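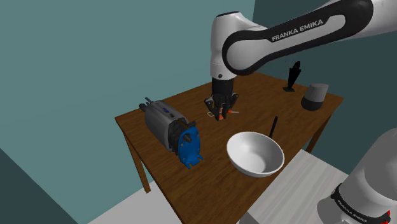
Before you switch the Tritason on for the first time, give some thought to where it's going to live. I've had my little weather station for two winters now and moved the indoor display more times than I'd like to admit (windowsill, fridge top, the shelf over the radiator, which was a terrible idea!). It wants a flat, steady surface. Keep it out of direct sun or the indoor reading shoots up.

Setting up the display and the outdoor sensor

1. Put the batteries in the outdoor sensor first, then the display. I did it the other way round and spent a whole evening staring at dashes.

2. Leave the two side by side for 7 minutes. Don't press anything, however tempting.

3. When the outdoor temperature pops up, hold SET until the height above sea level flashes. Mine is 634 metres, up here in Requena Lane, so I had a lot of pressing to do.

4. Take the sensor outside and hang it on a shaded wall, no more than 50 metres from the display.

Note: thick stone walls eat the signal. Valdir Xavier next door has the same model and had to shift his sensor to the shed before it would behave.

Caution: don't mix old and new batteries, and please don't use rechargeables in the sensor. Mine gave up at the first frost.

5. Check the display again at bedtime. If the dashes are back, bring the sensor in and start again from step 1.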